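How to descale a kettle without making a meal of it

I put off descaling our kettle for years, I'm afraid. We moved to Pirnthorpe from a soft water area and it took me most of that first winter to work out why my tea had a skin on it and why little white flakes kept turning up at the bottom of the cup. The water round here is terribly hard, and if yours is too then you'll want to do this every month or so. Once you're in the habit it takes ten minutes of proper work and a bit of waiting about.

You'll need white vinegar or citric acid. I've used both, and I lean towards citric acid these days, mostly on account of the smell (my husband says the vinegar gets into the curtains, and I can't say he's wrong). You can buy it in a little box from the home brewing shelf, and a box lasts us ages.

Start by unplugging the kettle and emptying out whatever is left in it. If the filter in the spout lifts out, take it out now and pop it in a mug to deal with later.

If you're using citric acid, half fill the kettle with fresh water, boil it, switch off and unplug it again. Then add two level tablespoons, slowly, as it does fizz up rather enthusiastically! Leave it for twenty minutes or so. 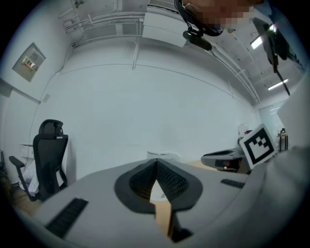 If you're using vinegar, don't boil it, whatever anybody's aunt told you. Mix equal parts vinegar and cold water, enough to cover the scale, and leave it for an hour – or overnight if things have got really bad. Put a note on the lid if you do leave it overnight. Bonifacio Toledo from two doors down made himself a pot of coffee with ours once while he was feeding the cat, and he still brings it up.

While that's soaking you can see to the filter. Pour a splash of the same solution over it in the mug, give it a quarter of an hour and then go over the mesh with an old toothbrush, very gently, especially round the corners where it's only clipped in.

Pour everything away down the sink and have a look inside. Any stubborn patches should come off with a soft cloth, but do let the kettle cool first, and please don't go at it with wire wool. If there's still a crust near the bottom, do the whole thing again with a fresh lot.

Then rinse, and rinse again. I fill it with clean water, boil it, tip it out and do that twice over – three times after vinegar. Dry the outside and the base connection thoroughly before it goes back on its stand, put the filter back in, and make yourself a cup of tea.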